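The clue is in the subscription

Puzzle apps promise a sharper mind and a kinder morning. Our writer spent a winter with four of them and has some questions about the fine print.

It started with a streak. By the end of May I had solved a word puzzle on my phone for 35 days running, and the app, Baran, wanted me to know how it felt about that. There was confetti. There was a badge. There was also a small grey line of text suggesting that, for a modest monthly sum, I could insure my streak against "life's little interruptions".

I have been doing crosswords since I was old enough to steal the paper from my grandfather, and in all that time it never occurred to me that I might need insurance for it. If you missed a day you missed a day. The paper went under the cat's bowl and the world kept turning.

Baran is one of a crowd. Billia does anagrams in pastel colours and speaks to you in the voice of a yoga teacher. Irklow is the serious one, all black squares and no jokes, with a leaderboard. Lalbridge, the newest, claims to adapt to your "personal solving signature" and costs more than the other three put together. I paid for all of them and kept a notebook.

What the notebook mostly shows is repetition. In Billia's "endless" library I met the same 13 anagrams often enough to type them without looking. Baran clued the same small bird of prey twice in a week, word for word. Lalbridge's adaptive engine decided early on that I liked cricket, which I don't, and nothing I did afterwards would change its mind. I wrote to ask how the signature was calculated and received a warm reply about the joy of learning.

Huia Ashby used to set for a regional daily and now compiles cryptics for a small mailing list. She sells them by the bundle and checks every clue with two test solvers before it goes out. I asked her what she made of the brain-health business and there was a long pause on the line.

"I like it when someone gets to the end and swears at me," she said. "I don't know what their hippocampus is up to. I've never asked."

She is more bothered by the clues. A good cryptic clue is fair, in the sense that once you have the answer you can account for every word. She had looked at a week of Irklow's grids at my request and marked up the ones she thought were broken. One had an anagram a letter short. Another used a definition she couldn't find in any dictionary in the house, and it is a house with a lot of dictionaries.

"You can forgive a wobbly clue from a person having a bad day," she said. "This looks like no one read it."

Irklow's help page says all puzzles are "human-guided". I would like to know where the humans were guiding them to.

Then there are the claims. Lalbridge's front page says regular users feel "up to five years sharper". Sharper than what? Measured by whom? A footnote leads to a survey of 158 subscribers, who were asked whether they felt sharper. I can see how a paying customer might be inclined to say yes. I've felt sharper after a haircut.

Danuta Tomaszewski runs a weekly solving table in the back of a library, and she is less cross about all this than I am. Several of her regulars came to crosswords through an app and stayed for the company. One had never seen a cryptic clue until Billia served her one by mistake. Danuta's view is that any door will do, and she pointed out, fairly enough, that newspapers have been charging for crosswords for a century.

True. But a newspaper doesn't buzz at quarter to ten at night to say it misses you. The table at the library has one biscuit tin, a stack of photocopied grids and an argument about whether plurals in S are lazy. I went for an hour and stayed until they turned the lights off. We finished one and a half puzzles between eight of us, and I could tell you most of the answers now, which is more than I can say for anything Baran has shown me.

I don't think the apps are wicked. Billia on a long train trip is perfectly good company – better than the in-seat magazine, anyway. What I doubt is the idea that the habit needs to be watched over, scored and protected by a firm with a quarterly target. I let the streak go in the end, on a night when I went to bed early with a novel. Baran sent five notifications the next day, the last of them offering to restore my record at half price.

I've kept Irklow for now. There's a clue from last month that I'm still convinced is wrong, and I'm waiting for someone to write back.

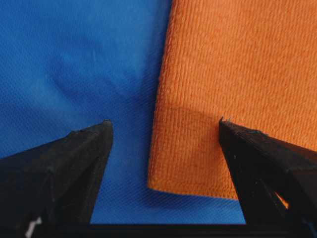
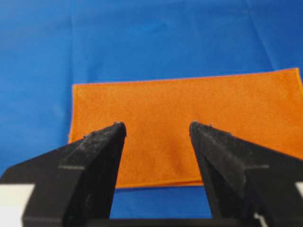 Orange cloth on blue fabric.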